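**Drakidell Waxed Thread, black, fine weight**
200-yard spool, sold singly or in a box of six

We've been selling thread out of the shop in Tirnemeck for long enough that people come in and ask for "the usual," and nine times out of ten the usual is this one. Drakidell is a smooth, tightly twisted polyester thread with a light coat of wax on it, and it's meant for hand sewing: wallets, bag straps, book spines, moccasins, dog collars, the corner of a canvas tarp that let go last winter. It pulls through cleanly and stays where you put it, and it doesn't fuzz up halfway down a long seam the way our old cotton did (some of you wrote to us about that cotton, and you were very patient, thank you).

Grigore Pîrvu picked out the wax when we changed suppliers. He wanted something you could feel on your fingers without it ending up all over your good tan leather, and he tried an awful lot of little tins before he was happy. The one he settled on is on the dry side. If you like a stickier thread, run a length across a block of beeswax two or three times before you start, and that will do it. 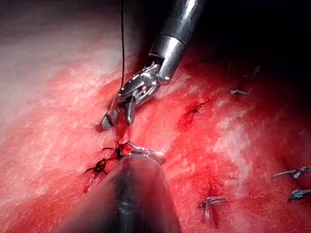

Black is the color we'd steer most new sewers toward, even if your project calls for something quieter in the end. It's so much easier to learn on when you can see every stitch you make! Look how crisply the thin black suture shows up in the picture, one dark line against all that pale pink and red, and you'll understand why we tell beginners to practice with black on a light or bright scrap. A slanted stitch or a loose one will show itself right away, and you can back up and fix it while it's still only one stitch. Once your hands know the motion, go ahead and match your thread to your leather, and your seams will look all the better for it.

### Details

- **Material:** polyester, lightly waxed
- **Weight:** fine
- **Length:** 200 yards per spool
- **Color:** black (also in oak, cream and brick, listed separately)
- **Item number:** 937
- **Spool:** cardboard, with a notch at the top for the loose end

### Choosing a needle

A blunt harness needle is what you want if you're punching your holes first, and a small one will do nicely. The Lekota needles we carry in the pack of ten have an eye that takes this thread without any licking or swearing. For bookbinding, most of our customers use something slimmer and with a bit of a point, and for canvas you'll want a sharp.

Cut yourself about four times the length of the seam for saddle stitch on thin leather, and a bit more if you're going through several layers. Please do be generous. Running out two inches from the end is a miserable feeling, and we've all done it on a birthday present.

### Finishing off

Go back over your last three stitches, trim close, and touch the ends with a warm lighter so they melt down into little beads. Don't hold the flame there long, as black soot on pale leather is hard to get off. On paper or book cloth, skip the lighter and tie a square knot on the inside of the fold.

### Storing it

Keep the spool in a drawer or a tin, away from the radiator. The wax will soften in a hot car and the thread can pick up every crumb and dog hair in the bag, though a quick wipe with a dry cloth usually sorts it out.

### Ordering

Single spools go out by letter mail and boxes go by parcel. The brick color is out of stock until November, when the next delivery comes in from Drillov, but we're happy to put your name on the list. If you'd like to feel the thread first, drop us a note with your address and we'll tuck a yard or so in an envelope for you, no charge.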